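November
By Khurram Mughal

Section 3. Unpacking and sorting small household items

Read this section before you open any packages. It covers the mixed carton of small goods that comes with the Vendier move-in kit: cleaning tools, door hardware, and boxed items. Large items are covered in Section 4.

What you need

A clear table at least 2 feet deep
One plastic basket with open sides
Scissors with blunt tips
The packing slip from the carton

Setting up the table

1. Wipe the table and let it dry. Crumbs and grit get under clear bags and scratch a wood finish.

2. Put the basket on the left if you are right-handed, or on the right if you are left-handed. Keep the opening toward you.

3. Place the carton on the floor next to your chair. Do not set it on the table.

4. Take the items out one at a time and lay them flat, printed side up. Leave a hand's width between them.

CAUTION: Do not cut into the carton with a long blade. Bagged items are packed directly under the top flap.

Checking items against the slip

5. Find each item on the packing slip and put a check mark next to it. Kits sold under the Roker name use the same slip with a different heading.

6. If an item is missing, look inside the folded flaps at the bottom of the carton. Small boxes tend to slide in there.

7. If it is still missing, write the slip number on the return form and keep the carton. Slip 182 is an older list and does not show the door hardware. Ask for the current one if you have it.

Sorting

8. Sort by where the item will be used, and ignore the size of the package. Cleaning tools go to the kitchen or hall closet. Door hardware stays near the entry.

9. Leave a mini dustpan and brush set in its bag until you have picked a hook for it. The bag keeps the bristles clean, and the header card has the product text on it.

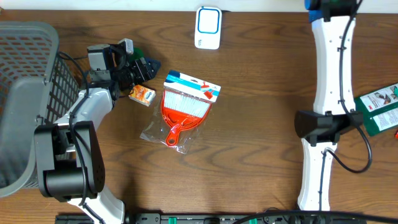 10. Set a wireless doorbell unit at the far side of the table, away from the items you are still handling. It is easy to press the button by accident — harmless, but annoying if the chime is already plugged in.

11. Keep small retail boxes closed until everything else is sorted. Put them in the basket last, on top.

NOTE: Do not stack anything on a bagged brush. Bristles that are pressed flat for some 3 weeks may stay bent.

Putting items away

12. Carry the basket to each room in turn and empty it as you go. If you use the Flilledari shelf labels, attach them before the items go on the shelf.

13. Flatten the carton and store it with the slip inside until the return period ends.

Continue to Section 4, Large items and shelving.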